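Croissant cell: pads slipping after cleaning

kdudek_cells
Two-arm cell at the Gistthorpe unit, four steel trays, pastries go from plate to tray. Since I swapped the green fingertip pads in October the right arm squashes more than it lifts. Grip force is set to 8, same as ever. I have now eaten more evidence than my doctor would like.

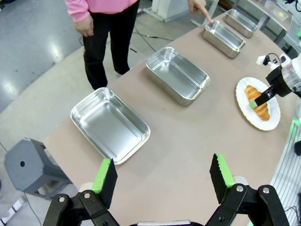
Right arm on the croissant, trays still empty. Wrist view, 4/24/25.

brunen_bodger
Your finger is coming down on top, near the middle. Re-teach the pick height before touching the force. New pads are never the thickness of the old ones, whatever the bag says.

Despina S
Disagree. I'd look at the cable first. If that black loop over the gripper pulls as the wrist turns, you can teach heights until you retire. Clip it further back, then run 100 picks.

brunen_bodger
100 picks of what, Despina? Who's paying for the butter?

Despina S
Rolled-up socks. We did 200 at Kanemstead.

kdudek_cells
Measured the pads: new ones are thicker by a hair. Raised the pick height and moved the clip as well, so you can both claim it. Socks tonight.

zuz_szewczyk
What do you wipe the pads with? Ours went slick on anything with alcohol in it.

kdudek_cells
Ah. Off to read the bottle.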